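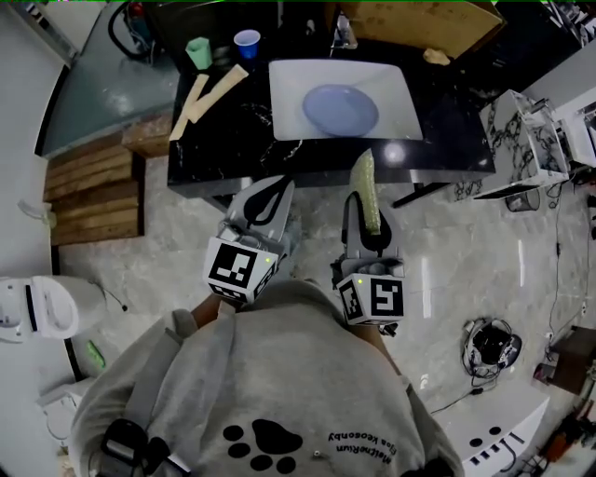
Progress report: Household and Shop-Floor Chores Programme

Home | Programmes | Reports | News | Contact

Period covered: January to June 2019
Submitted to: the Grengate Fund
Submitted by: Geltton

1. Purpose of this report

This report sets out the work carried out by Geltton under the Grengate grant during the first half of the year. The grant asks a plain question, which is whether machines can yet take over ordinary chores in homes and on shop floors, and if so which ones. The report describes progress against the work plan, gives the results available so far and asks for a decision on one change to the plan.

2. Work completed

The demonstration stage is now well under way. In this stage a person carries out a chore using a pair of hand-held grippers, one in each hand, and the movements are recorded for later use in training. Each gripper carries printed markers so that its position can be followed. The person is limited to what the grippers can do. A task that proves awkward by this method is likely to prove awkward for the machine as well, and we have found this a useful early test of which chores to keep on the list.

Table work was taken first. The items in use are of the kind found in any kitchen: plates, cups, a tray, and foam sponges for wiping. Work in this group covers picking up a sponge, wiping, placing a plate on a tray and clearing cups to one side. At the close of the period 1558 demonstrations had been accepted against a target of 2000 for the full year. A further 269 were recorded and set aside, in most cases where an item was dropped or where the markers were lost from view for too long.

Shop-floor work began later than planned. The partner site at Bielecka made an area of its stockroom available from the spring, and the first tasks there were filling shelves from open boxes, turning packs to face forward and wiping down counters. These recordings are included in the total given above.

3. Results to date

The first trained version of the system, referred to in the work plan as Sosard, was tested on a short list of chores over 200 trials. The findings may be summarised as follows.

Placing rigid items. Plates and cups were picked up and set down to an acceptable standard when they began in a familiar position. Performance fell when items were stacked or touching.

Wiping. The system could hold a sponge and move it across a flat surface. It could not judge whether the surface was clean, and it tended to stop after a set number of strokes whatever remained on the table. A member of staff had to inspect the surface in every trial.

Shelf filling. Boxed goods of one size were handled slowly but correctly. Soft packs were handled poorly, and several were crushed. We do not regard this task as ready for use in a shop during opening hours.

Speed. On every chore tested, the system was slower than a person. This matters less in the home, where a chore may be left to run, than in a stockroom, where staff are waiting for the floor to be clear.

In our view the answer to the question posed by the grant remains "in part". Single steps within a chore can be done by machine under supervision. No chore on the list can yet be handed over from start to finish.

4. Difficulties

Soft items are the main technical difficulty. A sponge bends as it is gripped, and the amount of bend differs with how much water it holds and where it is taken. More demonstrations of the same kind have brought only small gains, and the team is now varying the size and shape of the foam pieces used.

The second difficulty is fatigue. Working with the arms held forward is tiring, and the quality of recordings dropped towards the end of long sessions. Sessions were shortened in the spring and a rest period was added between them. The number of recordings set aside has since fallen.

The late start at Bielecka was caused by the time taken to agree insurance cover. This has been settled and no further delay is expected on that account.

5. Spending

Spending is within the approved budget. Staff costs are slightly above forecast as a result of the shorter sessions, and this has been met from an underspend on travel. A full statement is attached separately.

6. Plan for the next period

- Complete the remaining table demonstrations, with priority to soft items and stacked plates.
- Repeat the trials at Bielecka with mixed pack sizes.
- Begin work on bathroom wiping tasks.
- Draft the guidance note for shops considering equipment of this type.

7. Decision requested

The work plan includes laundry folding in the final quarter. Given the results with soft items, we ask the Fund to agree that folding be moved to a later phase and that the time be given to wiping and clearing. No additional money is sought.

Shares: 14 | Comments: 2

Related reports
Grengate Fund: guidance for grant holders on interim reporting
Geltton: Household and Shop-Floor Chores Programme, outline work plan
Stockroom trials at Bielecka: site safety arrangements
Sosard: notes on the first trained version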